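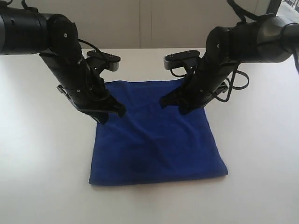
I paid my advance tax this morning, with a whole day to spare before midnight, and I'm going to be smug about it for at least a week. Last year I did it at ten at night with a dying phone and a bank website that kept logging me out. My dream is for my tax year to end up like that blue towel, folded and sitting more or less in the middle of a clean white table. Mine is usually closer to the inside of my laundry basket. But this time I got pretty close, so I'm writing down what I did while I still remember it (mostly for me, a little for the people who keep messaging me about it).

Today is March 15, 2021, so if you're a freelancer in India and you haven't paid yet, please stop reading and go do that first. Come back later with tea.

OK. A bit of background. I do translation and subtitling, mostly for Multik, plus some odd jobs for Hurnora whenever they have training videos that need captions. Both of them deduct TDS before they pay me. For the longest time I thought that was the end of it! Tax is cut, tax is paid, bye. Then my friend Anju Shukla, who keeps the books at a furniture place, asked me what I was doing about advance tax and I just stared at her. TDS on professional fees is a flat cut. It has no idea which slab you're in, or that you also have interest from a fixed deposit, or that one of your clients is overseas and deducts nothing at all. If what you still owe for the year after TDS comes to ten thousand rupees or more, you're supposed to pay it during the year instead of waiting until you file your return.

The due dates are in section 211 of the Income Tax Act, and for most people there are four of them, in June, September, December and March. I use the presumptive scheme for professionals, 44ADA, where you declare at least 50 percent of your receipts as income and don't have to keep full books. The lovely part is that people on that scheme get to pay the whole advance tax in one go by the middle of March. One date! I can handle one date. Please check that your kind of work is covered before you copy me, though, as the list of professions is shorter than you'd think. Shalini Uniyal and I went back and forth for an entire evening about whether her work counted, and in the end she asked a CA.

So, what I did. In January I started a spreadsheet with every invoice on it. It has date, client, amount billed, amount that landed in the bank, TDS. I'd kept putting it off and then it took me around 2 hours, with music on, so all that dread was a bit silly. Then I downloaded my 26AS and went through it line by line against the sheet. Everything from Multik was there. Hurnora was missing an entire quarter.

This is the thing I'd beg you to check early. Clients file their TDS returns after the quarter closes, so the last few months of the year won't be showing yet and that's normal. Mine was from the summer, though. I wrote to Manju Rajput in their accounts team, and she found that somebody had typed one wrong letter in my PAN. They've filed a correction. It hasn't shown up yet as I write this, but I have her email saved and I'll look again next month.

Then I did the math. Receipts, half of that, add the bank interest, take off the 80C stuff, work out the tax under the old regime and again under the new one (you get to choose this year, and I sat there changing my mind — the old one came out better for me, thanks to my insurance premium and PPF). Take off the TDS. What's left is what I paid. I added a bit extra in case one slow client pays before the end of the month. If I've overdone it, I'll get it back as a refund.

Paying is the easy bit. On the tax site you pick Challan 280, and then:

Choose income tax for individuals, and "advance tax" as the type of payment. Self-assessment tax is a different option and I picked it by mistake once.

Assessment year is the one AFTER the financial year. So for the year ending this month it's 2021-22. I check this about four times, every time.

Save the receipt the second it appears! You'll want the BSR code and the challan number when you file. I waited, the page timed out, and I had to dig it out of the bank's site.

It took me maybe 10 minutes, including finding my glasses.

If you miss the date, you pay interest, one percent a month under 234B or 234C or both, depending on how short you are and when. It's annoying but it isn't the end of the world. And anything you pay by the 31st still counts as advance tax, so if today's a wash, don't give up and leave it until July.

Kamlesh Negi asked in the comments last time whether I'd share my spreadsheet. Yes, once I take my clients' names out of it. Savita Vashisht wants a version with GST columns too, and I'm not registered so I'd only be guessing. Savita, if you build that tab, send it over and I'll put both up together.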